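Subject: Re: [homalstead-list] Passenger records for the Rutville families
From: Lowri Foulkes
Date: 22/11/2019

Hello all,

I am replying to the message from September because I finally have something to add. The part I am answering is quoted here so people who joined since then can follow.

> My great-grandfather's name is Đorđević in the church book, but I can't
> find him on any ship. The family says he came through with two cousins
> and went straight to Rutville to work at the brickyard. I have tried
> Dordevic, Djordjevic and Georgevich. Has anyone had luck with a
> spelling I have not thought of? Also, does anyone know if the
> brickyard pay books still exist? I was told they burned.

On the spelling first. I went through the Rutville tax lists at the county office and copied out every entry that could be this name. The clerk who wrote the lists up to the time of the school fire used George for the surname and gave the first name as Joe or Mike, no matter what the man was called. After him there is a different handwriting, and the same households show up as Jurgevich, Dorovich and, in one case, Church. I would not have believed Church was the same family except that the lot number does not change and neither does the wife's name.

So please add these to your searches: George, Georges, Jurgevich, Jorgevich, Dorovich, Gorgevitch with a T. If you use a search page that allows wildcards, leave the first letter open. An old capital D with a bar through it was read by indexers as a B or a P more often than you would expect. I found one of the cousins under Pordevic.

On the pay books. They did not all burn. What burned was the company office, which held the books for the later years. The earlier ones had been moved to the Drultov building when the company changed hands, and they sat in the basement there until the building was sold. There are 5 ledgers left. They are now at the Homalstead library in the local history room, in the tall cabinet, and you need to ask for the key at the desk. The catalog lists them under "Business, misc." and does not mention the brickyard.

I have been through two of the five. The first has 143 men in it and the second repeats many of the same names. Each line gives a pay number, a name, the job (pit, press, kiln, yard) and the amount. Sometimes there is a note such as "boards w. no. 54" which is useful if you are trying to work out who was related to whom. Pay number 54 was a boarding house keeper as well as a kiln man, and I think most of the single men from the same two villages stayed with him at some point.

A few things to know before you go:

The library closes the history room over lunch. Take a pencil, they will not let you use a pen. Photographs are allowed without flash. The copier in that room does not take ledgers of this size, so plan to transcribe or photograph. The second ledger has water damage along the bottom of the pages and the last three or four lines are gone on many of them.

Pay numbers were reused. If a man left, his number went to the next one hired, so do not assume that number 31 in one ledger is number 31 in the next. I made that mistake and had to redo an evening's work. 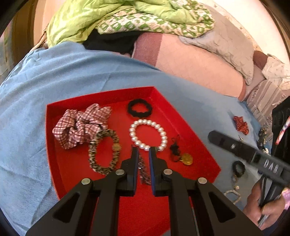

The amounts are in dollars, but deductions for the company store are in a separate column with no heading. I took these for a second payment at first. If you add the column across a full year for one man it comes out close to his rent and coal, so I am fairly sure it is deductions.

I am typing up the first ledger as a plain spreadsheet, one row per man per pay period. That makes almost 1,000 rows so far and I am not finished. When it is done I will put it in the files section of this list. I am keeping the names exactly as written and adding a second column with my guess at the usual spelling. If you think a guess is wrong, tell me the page and line and I will change it.

What I still need help with:

Can anyone read the old Cyrillic handwriting? There are notes on the inside back cover of ledger two that look like a list of names with sums beside them. It may be money sent home. I can mail scans off-list.

Does anyone have a picture of the boarding house? It was on the creek side of the road, past the second crossing. The lot is grass now. My aunt remembers a porch on two sides, but she was small.

Has anybody looked at the burial permits for Rutville township? The cemetery book skips several years, and the permits might fill that in. I was told they are with the county and also that they are with the state, and neither office has answered my letter.

To the original poster: there is a pit man in ledger one written as "Jurgevich Laz." who starts in the same pay period as two others marked as boarding with him. That could be your great-grandfather and the two cousins. He is on pages 12 through 19 and then moves to the kiln. Send me his first name as the church book has it and I will check the rest of the pages for you.

Lowri Foulkes

--
To leave this list, send a blank message with "unsubscribe" in the subject line.
Please trim quoted text when you reply.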